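Prendley Residents' and Staff Forum
Common Areas > Kitchens
Topic: Drying rack at the second-floor sink – proposed change of practice
Views: 1,812

Sarita Nautiyal
Posted Tuesday, January 14, 2020

Colleagues and residents,

Following several messages received since the kitchen reopened, I wish to set out a proposed arrangement for the drying rack and to invite comments before it is adopted. The kitchen now serves some 80 people, and the present habit of standing washed dishes on towels along the countertop has left very little space for preparing food at noon and in the early evening.

The proposal is as follows. The rack will remain across the right basin at all times, so that water from the dishes drains into the sink. The left basin will be used for washing and will be left clear after each use. Towels will no longer be laid on the countertop. Dishes may stay in the rack for one meal period, after which they should be returned to the cupboard by the person who washed them.

Cookware is a separate matter. The rack is suited to plates, bowls and cups, and users are asked to dry pots by hand and put them away directly.

Comments are welcome on this thread until the end of the month. I would ask that they be kept to the arrangement at the sink. The question of the refrigerator shelves has its own topic.

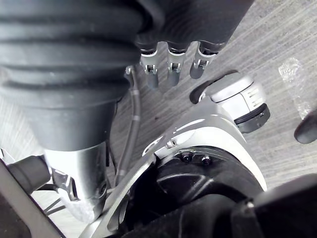
Győző Pintér

I am in favor of keeping the countertop clear, but I cannot support giving up the right basin permanently. Many of us rinse vegetables there while another person washes dishes on the left. Under the proposal, anyone who wishes to rinse a head of lettuce must either wait for the left basin or lift out a rack full of other people's plates. Neither seems reasonable at a busy hour.

I would propose that the rack be placed over the basin only after meals and stored below the sink the rest of the day.

Ramesh Katiyar

With respect to the previous post, the arrangement Mr. Pintér describes was in force on the third floor last year and was withdrawn after a few months. The rack was taken out, set on the nearest free surface with the dishes still in it, and left there. Water ran along the counter to the wall, and the sealant behind the sink had to be replaced at a cost of $200. I would prefer that we not repeat this on the second floor.

I would also note that the left basin is the larger of the two. It is adequate for both purposes if people do not leave their dishes soaking.

Győző Pintér

"If people do not leave their dishes soaking" is a considerable condition. On most mornings I find a pan in the left basin. If the proposal is to work, the rule against soaking must be stated as clearly as the rule about the rack.

I accept the point concerning the third floor and was not aware of the repair.

Fatos Dimitrov

I should like to raise a practical matter that has not been mentioned. Plates should be set upright between the rods, with a little space left between one plate and the next. When they are stacked flat or leaned together in a pile, they remain wet until evening, and the next person finds no room and returns to using a towel. Much of the crowding we complain of is a matter of how the rack is loaded.

May I also ask that large serving dishes be kept off the rack entirely? They lean over the edge and prevent the faucet from being turned toward the right.

Hemant Upadhyay

I agree with Mr. Dimitrov about spacing and disagree about the serving dishes. Those of us who cook for the Skerkum evening group use them every week, and they are too heavy to dry comfortably by hand. A more workable rule would be that a serving dish may stand in the rack if the rack is otherwise free, and that the person who put it there remains in the kitchen until it has been dried.

One further request: that the cups belonging to the meeting room be returned to the meeting room. They have been arriving in our rack for some time, and it is not clear to whom one should speak about it.

Sarita Nautiyal

I thank everyone for these contributions. The cups will be taken up with the Padilla corridor, where the meeting room is located.

I have amended the draft in three places. Soaking in the left basin is not permitted, and cookware must be washed or removed when the user leaves the kitchen. Serving dishes are permitted on the terms suggested by Mr. Upadhyay. Mr. Dimitrov's remarks on spacing have been added to the section on loading.

On the position of the rack, I have kept the original wording. The position intended is the rack across the right basin, plates upright above the rods, and the left basin clear.
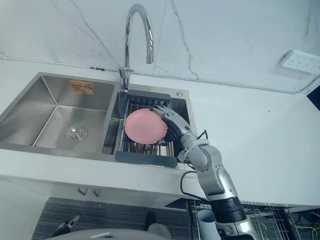 Prendley Common Areas Office – Kitchens and Dining

The amended arrangement will take effect on the first working day of February and will be reviewed after eight weeks. A printed copy will be placed by the sink. Objections may be submitted on this thread or in writing to the office.

Győző Pintér

I note that the position of the rack is unchanged and wish my objection to be recorded. I will comply with the arrangement, but I would ask that the review consider a smaller rack, one that leaves part of the basin open. Such racks exist, and Skerkulum stocks several.

Ramesh Katiyar

A smaller rack would fill sooner, and we would be back to towels on the counter by lunch. I do not see what would be gained.

Fatos Dimitrov

A smaller rack might encourage people to put their plates away. I would not rule it out – the present one invites storage. There are weeks when I take my bowl from the rack in the morning and return it there at night, and I doubt that I am the only person who does so.

Hemant Upadhyay

Could the printed copy also state which cupboard the plates belong in? The colored ones are at present divided between the upper and lower shelves, and guests reasonably leave them in the rack when they cannot tell where they should go.

Sarita Nautiyal

Mr. Pintér's objection is recorded. Rack size will be placed on the list for the review. Plates of every color belong on the lower shelf of the cupboard nearest the door, and the printed copy will say so. The upper shelf is reserved for glasses.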